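# Reading a Paytable Before You Play

Most slot players pick a game by its theme. They see the artwork, try a few spins, and decide within a minute or two whether to stay. The paytable, the screen that explains what the game pays and when, often goes unopened. It sits behind a small button marked with an "i" or three lines, and it holds nearly everything a player can know about a game in advance.

A paytable won't help anyone win. The results come from a random number generator, and reading the rules has no effect on that. It does tell you what kind of game you're paying for, how fast it is likely to use up your balance, and which of the flashing extras on the screen are worth anything.

## Start with the symbols

The first page normally lists the symbols in order of value. Low symbols are usually playing card ranks and high symbols are pictures tied to the theme. Look at the gap between the two groups. If the top symbol pays 21 times your stake for a full line and the low symbols pay a small fraction of it, most of your winning spins will return less than you bet. The game will still play a tune and show a number, but your balance will have gone down.

Check too whether the amounts are shown in coins, in cash, or as multiples of the stake. Some games change the figures as you change your bet, while others show a fixed coin value and leave the arithmetic to you. Sorska, a five-reel game with a winter forest theme, shows its prizes in coins by default. There is a switch for cash values at the bottom of the settings page, and it's worth using.

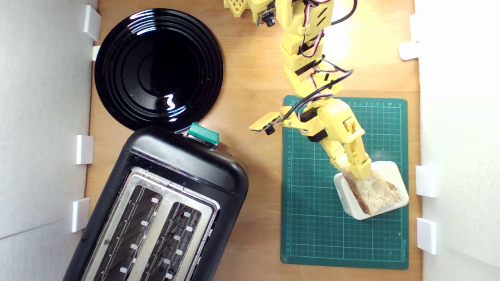 *On the tabletop: kitchen items, a green cutting mat and a yellow 3D-printed robot arm.*

## Lines, ways and clusters

Older games pay on lines. A line is a fixed path across the reels, and the paytable will have a diagram of each one. Matching symbols have to land on that path, normally starting from the left.

Other games pay on "ways," meaning that matching symbols on neighboring reels count wherever they land. Cluster games pay for groups of touching symbols. None of these systems is more generous by nature. A game with hundreds of ways usually pays less for each win, so the total comes out where the designer wanted it.

What matters is the cost of a spin. On some line games you can choose how many lines to play, and the bet shown may be the bet per line. A stake of 2 cents across 16 lines is 32 cents a spin. Players who miss this can spend a good deal more than they planned.

## Wilds, scatters and the small print

A wild stands in for other symbols. The paytable will say which ones it can't replace, and scatters are nearly always on that list. It will also say whether wilds can land on every reel. In plenty of games they are kept off the first one, so a winning combination has to begin with a regular symbol.

Scatters usually open the bonus round. Look for three things here: how many you need, whether the bonus can be triggered again, and what bet is used for the free spins. Most games use the stake from the spin that triggered the round. Bakar, an older three-row game that still turns up in many lobbies, gives 16 free spins and doesn't allow a retrigger, so the round is over when those are gone.

## Return to player

The return to player figure, or RTP, is often on the last page. It's the share of all money bet that the game is built to pay back over a very large number of spins. It says little about one evening.

The same title can be supplied with different RTP settings, and the casino chooses which one to offer. That means a figure read in a review may not match the version in front of you. Open the paytable at the site where you plan to play and read it there.

Volatility may be listed next to it, sometimes as a row of bars. High volatility means longer dry stretches and larger, rarer wins. Low volatility means a steadier balance with few surprises. If you have a fixed amount to spend and want it to last, the second kind is the better fit – though the house keeps its edge either way.

## Feature bets and buy-ins

Some newer games offer a side bet that raises the chance of a bonus, or let you pay for the bonus outright. The price is given as a multiple of your stake. Check whether a separate RTP is listed for these options, as it can differ from the main game.

Demo mode is a good place to look at all of this. The paytable in a demo is normally laid out the same way, and you can page through it without a deposit. The RTP setting may not carry over, so check that page again once you switch to real money.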